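Stop making me rate everything

15 May 2020

Bought a doormat last week. A doormat. Brown, bristly, says nothing on it. Since then I have had four emails asking how I feel about it.

I don't feel anything about it. It's a doormat. It is lying down by the door, doing fine.

The first email came before the mat did. "How was your experience with Lillatance?" Well, I typed in a card number and waited. Then the mat came, and the delivery people wanted stars. Then Lillatance again, wanting stars for the mat itself, separate from the stars for the shop. Then a reminder that I hadn't left any stars, with a sad little face in it. I am a grown adult being guilted by a doormat company.

And I know, small complaint, bad year for small complaints. Everyone's stuck at home, everyone's ordering stuff, and the people packing and driving it are working harder than they ever have. Which is kind of my point. The driver who left my mat got to the porch, knocked, waved from the sidewalk and was gone. Perfect. What does a four mean there? I've been told by people who do that job that anything under a five counts against them. So it isn't a scale. It's a button that says fine and four other buttons that say please get this person in trouble. I gave the five. I always give the five. So does everybody with a heart, and then the people with no heart give a one over a dented box, and the average of all that gets printed like it's a fact.

Look at what the numbers tell you now. I was shopping for a kettle. The Hisis had 3,719 reviews and came out at 4.6. The Jugah had far fewer and came out at 4.6. Every kettle on the page was 4.5 or 4.6 or 4.7. So I read the reviews. First one: five stars, "haven't used it yet but looks nice." Second: one star, wrong color, my own fault. Third was for a toaster. I am not kidding, a toaster, somebody had merged the pages. I gave up and got the one my sister has.

That's how we used to do it, by the way. You asked somebody. They said "it's ok but the lid sticks" and you had learned something real. A lid that sticks is information. 4.6 is weather.

People say the ratings keep the sellers honest. Maybe at the start. I remember when there'd be 7 reviews on a thing and they were all long, slightly unhinged, and extremely useful. A guy who'd taken the whole blender apart. Somebody's entire divorce, but also where the handle cracks. Nobody had asked them to write it, they just had to get it out. Now everybody gets asked every time and what comes back is mush. "Good product." "Works as expected." If I'm tapped on the shoulder after every single purchase, I'm going to say whatever makes the tapping stop.

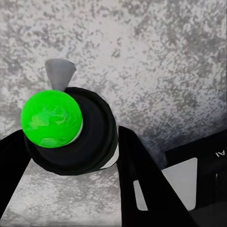 It's spread past shopping too, thats what gets me. My dentist wants stars. The library app wants stars. I called Wustemetti about a bill in September, was on hold for most of my lunch, got a nice woman who fixed it in a minute, and then a survey wanted to know on a scale of one to ten if I would recommend Wustemetti to friends and family. Recommend it! They're the only ones who run a line to my street. Who am I recommending it to, and what would they do with the recommendation? I wanted to say the woman was great and the hold music was a crime. There was no box for that. Only the ten.

So here's what I'd like. Ask me once a year. Or ask me nothing, and leave a plain box somewhere for when I've really got something to say. Never ask before the thing has arrived. Never ask about the driver at all, pay the driver. And if a place has 3,000 ratings already, it does not need mine, it can go ahead and rest.

Until then I've quit. No stars from me, not for kettles, not for the dentist. Complaints I'll make by phone to a person, and compliments too, which confuses them a bit more.

Got another email while I was writing this. Subject line, "We miss your feedback." The mat's still fine.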